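Setting Up Your Lellon Heated Blanket: Part 2, First Use
I wrote this part of the guide with the blanket switched on over my own knees, so I can promise the steps work in the order I give them. Grab the control, find the cord, and let's get you warm.
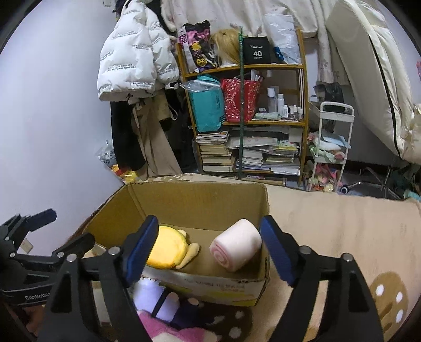
Before You Plug In

1. Take the blanket out of its bag and shake it open. It'll look wrinkly at first. Leave it flat on the bed for 10 minutes and most of the folds will relax on their own (please don't iron it — I get asked every winter!).

2. Run your hands slowly over both sides. You should be able to feel the heating wire as a thin, even line. If you find a spot where the wire is bunched up or crossing over itself, smooth it out with your palms. If it won't smooth out, stop and get in touch with the Huet help desk.

3. Find the socket tab. It's sewn into the bottom hem, and it goes at the foot of the bed, on whichever side is closer to your outlet.

CAUTION: Plug the blanket straight into the wall. No extension cords, no power strips, no timers from the hardware store.

Putting It on the Bed

4. Lay the blanket over your top sheet with the Lellon label facing up. I like a light quilt over mine, but skip anything heavy. A thick comforter traps heat and the safety switch will keep cutting in.

5. Tuck the foot end only as far as the stitched line. Past that line is wire, and wire doesn't like being folded under a mattress.

6. Push the cord into the socket tab until it clicks. It's a stiff click the first few times, so give it a good firm push.

NOTE: If you have the queen or king size, there are 2 controls, one for each side. Check that each control goes with the side you think it does before bedtime. I had mine swapped for a whole week and kept turning up my husband's side when I was cold.

Turning It On

7. Plug in and press the round button once. The light goes orange while it warms up and green when it's ready.

8. Start on a low setting, even if you're freezing. Give it time to spread out, then go up one step if you need to. On my bed, low is plenty by the time I've brushed my teeth.

9. To set the sleep timer, hold the round button until the light blinks. Each press after that moves you along to the next choice, and the light stops blinking when it's saved.

CAUTION: Don't use the blanket for babies, for anyone who can't work the control alone, or for anyone who has trouble feeling heat. If you have a pacemaker, talk to your doctor first. Keep pets off it while it's on — claws and wires are a bad mix.

If the Light Blinks Red

This is nearly always the cord. Unplug from the wall, take the cord out of the tab, push it back in until you hear the click, and plug in again. If it still blinks red, leave it unplugged and write to us with the code from the back of the control. Ours start with ST, for Stondov, where the controls are put together.

Washing and Putting Away

10. Take the cord off before washing. Cold water, gentle cycle, a small amount of soap, then hang it over two lines so the weight is shared. It has to be completely dry before you connect the cord again.

11. For summer, roll it loosely. I put mine away in April, on the top shelf with nothing stacked on it.

NOTE: The control is rated for 3,000 hours of use. Check the cord and hem for wear at the start of each cold season, and stop using the blanket if you see scorch marks or bare wire.

Part 3 covers the foot warmer and the matching throw.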